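Mornings With Small Kids: What Works in Our Kitchen and Hallway

By Theerawat Paisan
33 comments

We have a four-year-old in preschool and a toddler who goes to a sitter two streets over. Both have to be dressed, fed and in the car by 7:40. These are the habits that stuck. Several readers asked for them after the post on bedtime, so I have put them on one page.

The night before

Lay out clothes in the order they go on, underwear on top. Socks go inside the shoes. If your child is picky, let them choose between two shirts at bedtime and then close the drawer. A choice made at 7 p.m. takes a minute. The same choice in the morning can take fifteen.

Fill water bottles and put them in the fridge door, lids on. Straws and valves should come apart for washing every night. If a valve smells sour, soak it in warm water with a spoonful of baking soda for half an hour and rinse well.

Check the backpack after dinner, while you still remember what the teacher said at pickup. Library books go in first, flat against the back.

Lunch boxes

Cut fruit keeps its color better if you dip it in water with a squeeze of lemon. Pat it dry or everything next to it gets soggy. Grapes and cherry tomatoes get quartered lengthwise for anyone under five, and I do it for our older one too.

Crackers go in their own small container. Sandwiches can be made the night before if you spread butter or cream cheese all the way to the edge of the bread. Jelly soaks through, so put it between two layers of peanut butter — or whatever your school allows in place of peanuts.

We use the Bulau box with the removable tray. The plain kind from the grocery store works fine as well, but check that your child can open the latches alone. Practice at home on a weekend with a snack inside.

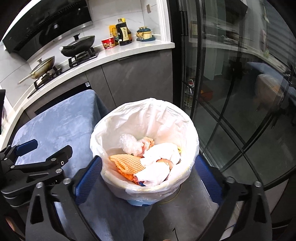
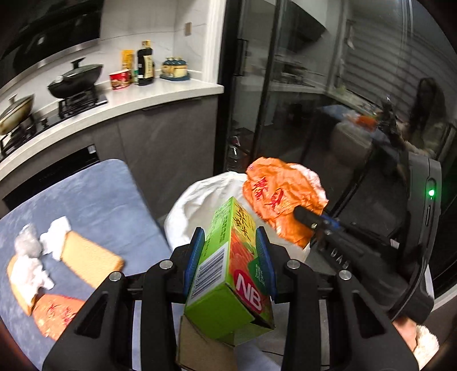 Household trash: a small lined bin in the first photo, a green carton in the second.

The hallway

Put hooks at the child's height. Ours are 33 inches off the floor, one for the coat and one for the bag. Screw them into a stud or a board, because kids hang on them.

Shoes live in one shallow tray by the door. Only the pair for tomorrow and a pair of rain boots per child stay there. The rest go in the closet. Mark the inside edge of each shoe with a dot of nail polish so the dots touch when the shoes are on the right feet.

Keep a spare pair of mittens in the car. In December I add a spare hat.

Breakfast

Serve the same thing on school days. Ours is oatmeal, and the toppings change. Cook a big pot, portion it into small bowls and refrigerate. It reheats in a minute with a splash of milk. Stir it and test it before you hand it over, as the middle gets much hotter than the edges.

Dress the toddler after breakfast. Dress the older one before, with an old button-up shirt of yours on backwards over the clothes.

If there is a spill on the car seat straps, wipe them with a damp cloth and mild soap only. Do not soak them or put them in the washer unless the manual says so.

Getting out the door

Use a timer the child can see. We have a Mokow dial timer, but an oven clock with a sticky note beside it will do. Set it for when shoes go on, which in our house is ten minutes before leaving.

Make a picture list for the back of the door: toilet, teeth, shoes, coat, bag. Draw it yourself on cardboard. Tape over the whole thing with clear packing tape and it will survive sticky hands for most of a year.

For a child who cries at drop-off, give them a job to carry in. Mine takes the sitter's empty snack container back every morning. Say goodbye once and go. Going back in for another hug made it harder for all of us.

After pickup

Empty the lunch box straight into the sink as soon as you are home. Leave it open on the rack overnight. If you forget over a weekend, wash it with dish soap, then wipe the inside with white vinegar and let it air dry with the lid off.

Next page: Stains on school clothes — paint, glue and grass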